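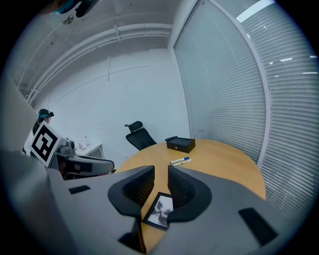
*Round table, two grippers, two markers and a small black box. The lighter your table, the easier it is to spot black finger pads against it.*

# Tips for showing a robot how to tidy a table

I've read plenty of cheerful advice on teaching a robot by hand. You pick up a gripper, do the chore a few times, and the machine supposedly takes over. I don't buy all of it. The Pestley guide promised good results after 20 tries at putting markers in a box. Mine could manage the markers as long as the box never moved. Move it a hand's width and the arm went for the old spot like a dog going to a bowl.

So these are workshop notes, for people who still want to try.

## Before you pick anything up

- Wipe the finger pads with a damp cloth and let them dry. Ribbed pads hold dust, and marker barrels are slick enough already.
- Put out only what the chore needs, plus one or two things it doesn't. A bare table teaches very little about a real one.
- Close the blinds. Ceiling lights can still bounce off the slats, so check your footage before you record the whole set.
- Push the chairs in. You'll be walking backward more than you expect.
- If you use a printed marker board, keep it flat and facing out. A curled corner cost me a whole evening in July.

## While you're doing it

1. Go slower than you would for yourself, but don't creep. If you dither over a marker, expect the robot to dither too.
2. Come in low and level. With two pens lying side by side, open the fingers over one and leave the other alone. I still nudge the second one, and I throw those tries out.
3. Glance at whatever sits between the fingers, whether it's a little screen or a picture, but keep your attention on the pen.
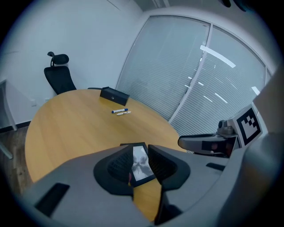 4. Let go fully and back off before you stop recording. Half my early tries ended with the fingers still closed.
5. Change the starting spot every 4 tries. Wen-hsiung Su, who talked me into all this, changes it every time, and his results are better than mine.

## Hand or remote?

Storkel sells people on remote control, and it does keep your elbows out of the way. I found it tiring and clumsy for small stuff — lining up on a pen barrel took me three attempts where my hand took one. For opening a heavy drawer I'd use the remote. For pens, no.

## What to ignore

Ignore any tip that gives a magic number of tries. The Darurgate forum has a thread with 1393 replies arguing over it, and I read far too many of them. Do 7 good ones, test with the box moved, then decide whether you need more.

Keep the bad tries in a separate folder. I deleted mine in March 2025 and then couldn't work out which mistake I kept making.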